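Counting toads on Cutanley Road

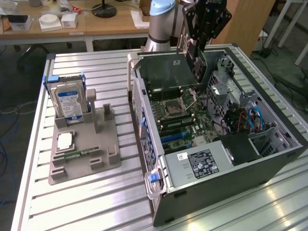

The toads started moving on a Tuesday this year, the first warm rain in March. I got the text from Noreen Sial a little before seven in the evening and was on the road by half past with a bucket, a headlamp and the orange vest that has lived in my trunk since last spring.

For anyone new to the blog, Cutanley Road runs between a wooded hill and a set of old farm ponds. The toads spend the winter up in the leaf litter and come down to the ponds to breed. The road is in the way. It isn't a busy road, but a toad takes several minutes to get across, and they like to stop in the middle where the pavement holds some heat.

What we do is simple. We walk the shoulder, pick up any toad facing the ponds, carry it over and set it down in the grass on the other side. Everybody keeps a tally, live and dead, and Noreen adds them up at the end of the night. Last spring the total came to 1,259 live toads carried. This spring it was 2,747.

I don't think that means there are twice as many toads. We had more people out and we covered the lower bend past the Namboodiri place, which we skipped last year. The weather also helped. We got four wet nights in a row above 45 degrees, and last year the rain mostly fell in the daytime. Noreen says you need ten years of numbers before you can say much, and we have two.

The lower bend was the surprise for me. I had always figured the toads crossed near the culvert, but the heaviest stretch was by the Namboodiri mailbox. One night I carried 20 across from that spot before I had walked as far as the fence. Mostly males, plus a few pairs already riding double – those count as two.

We also saw spotted salamanders, wood frogs and one very large bullfrog that did not want any help.

A few notes if you want to come next spring. Wet your hands first and don't use lotion or bug spray. Wear something reflective. Park at the church lot, not on the shoulder. My dog Palla stays home and yours should too.

The county has agreed to put up two crossing signs before next season, and they may lower the speed limit at night during the run. I'd like to see a tunnel someday, but that costs real money and the signs don't.

The ponds are full of egg strings now. I walked down this morning and they were wrapped around everything along the north edge. I'll go back when the tadpoles are out.

14 shares | 6 comments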